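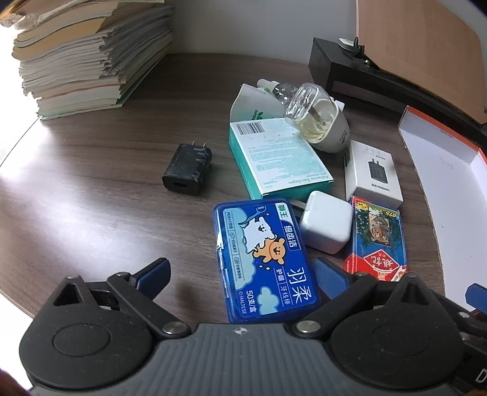 Squeaky left finger, day three

Posted 25th June by Obaidul Saha

So the squeak came back. If you read my March post you'll remember I was very pleased with myself for curing it, and a few of you wrote in to say it would come back, and fine, you win.

Quick catch-up if you're new: I look after the hand-held grippers we use for collecting grasping demos at Junorar. Two jointed fingers, a big round pivot at the bottom of each one, soft blue pads on the tips. You hold it, you pick stuff up, the robot arm learns from it later. Mine is the one we call Luravent (it had a label from an old shipping box stuck on it and the name stayed). It had done 2338 grasps since the last time I opened it, which is a lot more than I usually let it go!

First thing I did was blame the pads. I always blame the pads. They pick up hand grease and dust, and then smooth plastic starts sliding out, and I think the whole mechanism is off when all it needs is a wipe. I used a barely damp cloth, let them dry, and went at it with the small stuff on my desk. A flat floss pick case is my favorite test piece because it's slick and the edges are thin, so if the pads don't meet square you find out right away. Then a deck of cards, then a bandage box, then a little white power adapter, which is a pain with its rounded corners. I'd say if you only keep one test object, keep something shiny and flat. Foam blocks forgive everything.

Grip was good. Squeak was still there. Only on the left, only in the last bit of closing.

Then I went to the screws. There's one by each pivot and I had the left one too tight, which was me, in March, with the long driver. Backed it off a quarter turn and the squeak dropped to a sort of tick. Another tiny nudge and the finger got floppy, so back again. In-ho Shim came by while I was doing this and told me to put a paint mark on the screw head before I touched it next time, so I'd know where I started. Yes. Good idea. I have owned a paint pen for two years.

The tick was grit, by the way. I took the linkage off, wiped the pivot face, put on the smallest smear of dry lube (Weerasinghe brand, the one in the fat tube, please don't use the spray near the pads, they go slippery and you'll be cleaning them all afternoon) and closed it by hand 200 times while I watched a cooking show. Quiet the whole way through.

After that I redid the zero. Fingers fully closed, reset, fully open, check the number, do it again. Mine was 18 counts off on the left, so I'm glad I bothered.

New rule for me is to open it up every 2000 grasps, squeak or no squeak. I'm doing the Sisesano one next, and the right pad on that has a nick in it I've been ignoring, so there will probably be swearing. If anybody has found a replacement pad that doesn't need trimming, please leave me a comment!

Contact | © Obaidul Saha | Back to top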